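Filed under: Guides > Home Office > Label Printers

Part 2: Loading labels and getting your first clean print

If you followed Part 1, your Plurkholm label printer is out of the box, plugged in, and showing a steady green light. Great! If the light is orange, go back and close the lid again, harder than feels polite. Mine needs a real click before it believes me.

I run a small seed-packet business out of my spare room, and I've now printed 1,411 labels on this machine, so what follows is the booklet's procedure plus everything I scribbled in the margins.

Before you start

Clear yourself a patch of table. I mean a proper patch, bigger than the printer, where you can put a roll down and it won't pick up crumbs or cat hair. A pale, smooth surface is best, as the backing strip that comes off the labels is see-through and I've lost yards of it on patterned tablecloths. Keep your pens in something that stands up by itself so they don't wander off under the printer.

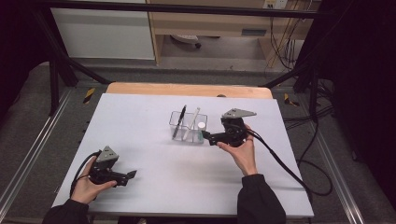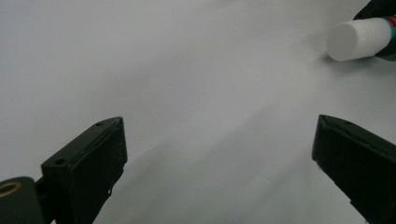

You'll also want a marker handy for step 3, and a dry, lint-free cloth. An old T-shirt will do if it's been washed a few times.

Loading the roll

1. Switch the printer off with the button on the back. Don't just pull the plug (I did this for a month and it kept forgetting my label size).

2. Press both side tabs at once and lift the lid. It only opens partway on the first pull. There's a stop, and then you lift again and it goes all the way back.

3. Take the new roll and write the label size on the inside of the cardboard core. The Brastwood rolls I buy have a sticker on the outer wrap and nothing at all on the roll itself, and once the wrap's in the trash you're guessing.

4. Slide the roll onto the spindle with the labels facing up and the loose end coming toward you from underneath. If it's coming over the top, flip the roll around. You'll get blank labels otherwise, and you'll think the printer's dead, and you'll spend an evening on the help line like me.

5. Push the two gray guides in until they just touch the roll. You should still be able to spin it with one finger.

6. Feed the loose end under the clear bar and out through the front slot. Leave 2 labels sticking out.

7. Close the lid. Click!

CAUTION: The print head is the thin dark strip on the underside of the lid. It gets hot when you're printing a long batch. Give it a good ten minutes with the power off before you poke at it, and never scrape it with anything metal. A stuck label will usually come off with the cloth and some patience.

Note: If you're swapping to a different width, the guides can get stiff. Wiggle them from the bottom and they'll slide. From the top they just bend.

Teaching it the label size

The printer has to measure the gap between labels, and it does that by itself once you ask it to.

8. Switch it on and wait for the green light.

9. Hold down the feed button until the light blinks, then let go. It'll push out a few labels and pull back a little. Leave it alone while it does this. I used to "help" by tugging the strip and threw it off every single time.

10. Tap the feed button once. One label should come out, with the gap sitting right at the tear edge. If the gap is off, do step 9 again. I've sometimes had to go twice with the small square ones.

Your first print

11. Open the Pathirana label app on your computer and pick your roll size from the drop-down. Ignore the one marked "Auto." It guesses, and it's not very good at it.

12. Type something short, choose the plain font, and set darkness to the middle. You can go darker later, but the thin lines in small lettering start to fill in, and a seed packet that says "beet" has to look like "beet" and not "boot."

13. Print one label. Just one! I know you want to send the whole batch, but check it first.

What a good one looks like: even black from side to side, no faint stripe running down it, and nothing chopped off at the top.

If you get a pale stripe, there's dust on the print head, so let it cool and give it a wipe with the cloth. If the text is sliding down a bit farther on every label, your guides are too loose and the roll is drifting, so go back to step 5. If the right side is missing altogether, you've picked the wrong size in the app, or I have, which is more common in this house.

Note: Spare rolls like a cool, dark drawer. I left two on the windowsill in May and the whole outer layer had gone gray when I came to use them. The inside was fine, so unroll a few turns before you give up on one.

The Fasley stand for oversized rolls attaches at the back and has its own set of screws. I go through that in Part 3, along with how to print from your phone.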